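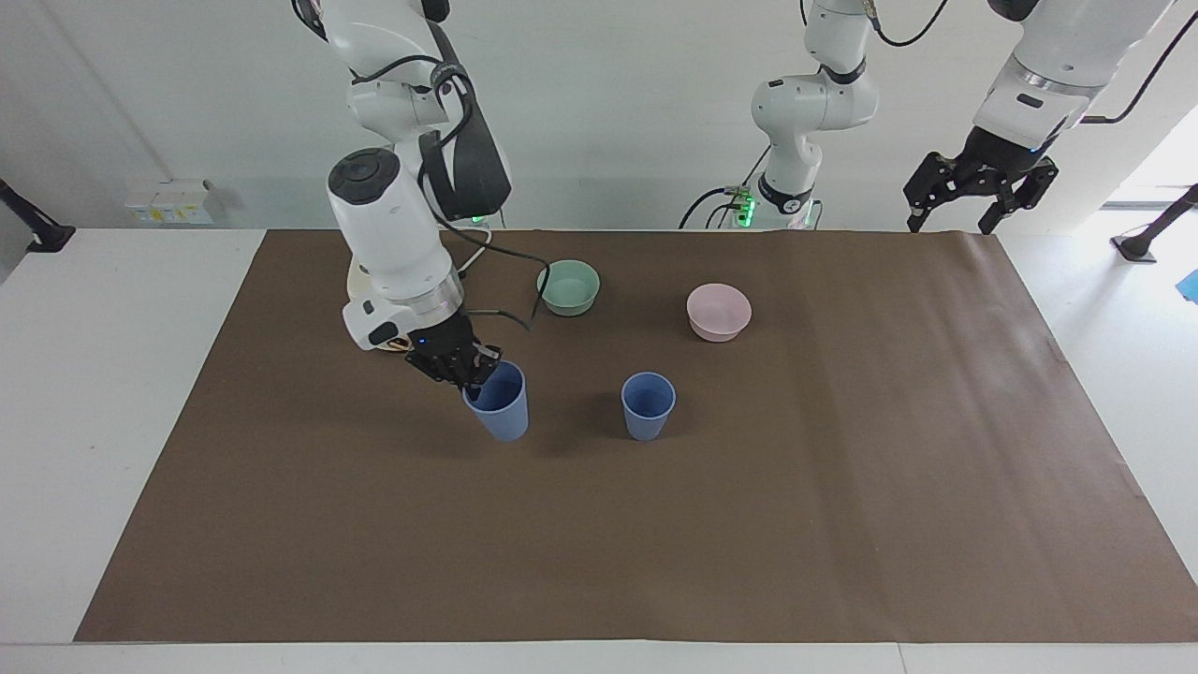
Setting Up a Paper-Mat Table for Kids (and Grown-Ups Who Spill)

I love a table that can be ready in minutes and cleared even faster. Brown paper, plastic cups, little pastel bowls, done! I started doing this for my niece's painting afternoons, and now I use it for snacks, bead sorting, cookie decorating and pretty much anything else that ends in a mess.

What you need

A roll of brown kraft paper, as wide as your table will allow
Removable tape
Scissors
Two plastic cups
Two small bowls in different colors
A damp cloth and a dry one

My bowls are mint green and pale pink, and my cups are both the same periwinkle blue. You really don't have to match anything. I do like the bowls to be different colors from each other, though, so I can say "crackers in the green one, grapes in the pink one" and everybody knows where to reach. The cups can be twins.

Step 1. Clear and wipe the table

Take everything off, even the salt shaker you think can stay. Wipe the top with the damp cloth and then go over it with the dry one. Tape hates a wet table, and so does paper. My table is white, so I get to see every crumb I missed (thanks, table).

Step 2. Cut the paper a bit smaller than the top

Roll the paper out and cut it so that a strip of bare table is left at the front and on both sides. I used to cover the whole top and fold the paper down over the edges, and sleeves kept catching on the folds. Beryl Clegg, my neighbor, is the one who got me to stop. She said her placemats never hung off the table, so why should mine? Fair point, Beryl.

Try to keep the front edge straight. If your scissors wander, fold the paper first, press the crease hard with your thumbnail and cut along that.

Step 3. Get the curl out

Paper off a roll wants to go right back to being a roll. Flip it so the curl faces down, then smooth it from the middle outward with flat hands. Leave a heavy book on each end while you get the dishes out. It will still have a few faint creases and that is completely fine, a small bowl will sit over them without any trouble.

Four pieces of tape, one under each corner, are plenty. Loop the tape sticky side out so it doesn't show.

Step 4. Place the bowls first

Bowls go toward the back half of the paper, with a good hand's width between them. A wide rim is great here, because small fingers can pull the bowl closer without tipping it. Fill them only halfway. I know it looks stingy! You can always top them up, and half a bowl of beads on the floor is so much better than a whole one.

Step 5. Add the cups

Set one cup near each bowl, open end up, a little closer to the person who will be using it. Tapered cups are easy to hold but they do tip, so pour low: a third full for water and paintbrushes, half for drinks. And please don't use the same cup for both. Jamila Debnath came over in April with her two boys, and one of them was very close to sipping green paint water. Now I put a strip of tape on the brush cup.

When you carry cups with something in them, hold them around the side. Picking them up by the rim is fine when they're empty.

Step 6. Leave the front half open

This is my favorite part of the whole setup! Keep the front half of the paper clear so there's room for elbows, drawings, cookie cutters or whatever the afternoon is about. If you're snacking, put out a few crayons and let everybody doodle while they eat. Rings from the cups turn into wheels, planets and (once) a very round cat.

Step 7. Clearing up

Lift the cups off and empty them in the sink. Then take the bowls. Peel up the corners, fold each side of the paper toward the middle so the crumbs stay inside, and shake it over the trash. Clean paper can go another round if you flip it over. I've used one sheet for 4 snack times before it gave up.

Wash the cups and bowls in warm soapy water and let them dry upside down on the dry cloth. If you stack the cups while they're damp they will stick together, and you'll be running warm water over the outer one to get it loose.

I keep my paper roll behind the pantry door with the tape pushed onto the end of it. Cups inside each other, bowls inside each other, all on the same shelf where the kids can reach them and set the table themselves.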